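Last updated: Monday, November 17, 2025

Workshop notebook, Nindell bay: house rules for the arm, second go

Right, I've been promising to write these up since September and I keep finding reasons to re-tape the floor instead (the floor looks lovely, by the way). This is my working copy. Scribble on it, argue with it, but please don't make your own version and pin it next to mine, or we'll end up with the Wedo situation all over again, where there were 2 sheets on the door and they disagreed about who holds the stop button.

So, stop button first. One person holds it and does nothing else. No typing, no sorting cloths, no tea. If you have to put it down, the arm gets paused before your hand leaves it, and you say "paused" out loud so whoever is by the table hears you. I know it feels silly when there are only two of you in the room. Say it anyway!

Speed. We had a long back and forth over this and I've gone with the cautious camp. Any new routine gets its first 17 runs at the slow setting, all of them watched, and only then do we turn it up. The count starts again if you change the gripper fingers, the table height or the cloth set. Yang script users, this means you too: the script remembers the last speed it was given, so read the number on the screen before you press go. I got caught by that on Thursday and jumped a good foot backwards.

Reaching in. Don't, while it's live. I've done it, you've done it, we all think we're quicker than it is. If a cloth slides off or folds under itself, pause, say so, step in, fix it, step out, and then the button person starts it again (never the person who stepped in). Sleeves rolled, lanyards off, hair up. I'd add scarves now that the heating is being temperamental.

Cloth prep. Bags stay closed until that set is wanted, and the label stays with the bag so we can match things up at the end. I'd like the empties folded and put in the tub straight away, because a thin bag wandering across the table in a draught is exactly the sort of thing the gripper will go for. Anything with a button or zip goes in the Liren box for later. We aren't ready for zips. I tried one in September and the finger pads have the groove to prove it.

Logging. Write down the stops, even the daft ones. Especially the daft ones! A log with 600 good picks and no stops in it tells me that whoever kept it wasn't writing things down. Time, what the arm was doing, who pressed, one line on why. Spelling doesn't matter. I'd take "looked funny" over a blank.

Still to settle: whether visitors can stand inside the tape if the arm is paused (I say no, I'm told I'm being a misery), and what we do about the lunchtime gap when only one of us is in. For now, one person means arm off. Also need a proper hook for the spare gripper mount, it's living in my drawer with the biscuits.

Last bit, cables, and this is the one I'd most like us to be strict on. Before each session, walk the whole run from the box to the table with your eyes on the floor, then look up and do the same for the arm, all the way to the wrist. Slack is fine, the joints need it, but I want to know where the slack goes when the arm turns. With the gripper down on the green cloth there are wide black loops hanging past the wrist and a blue and silver connector dangling in the air, and more cable trailing over the grey floor to the table. My proposal is that every connector is either plugged in or strapped back before we go live, and that floor cables get a cover wherever a person might walk. I've ordered 2 lengths of the rubber stuff. Until they come, walk round the back and pick your feet up.
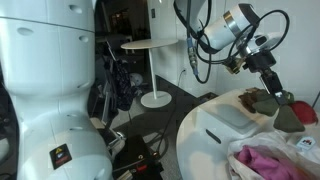 Nindell workshop notebook | Contact: leave a note in the front of the book | Back to top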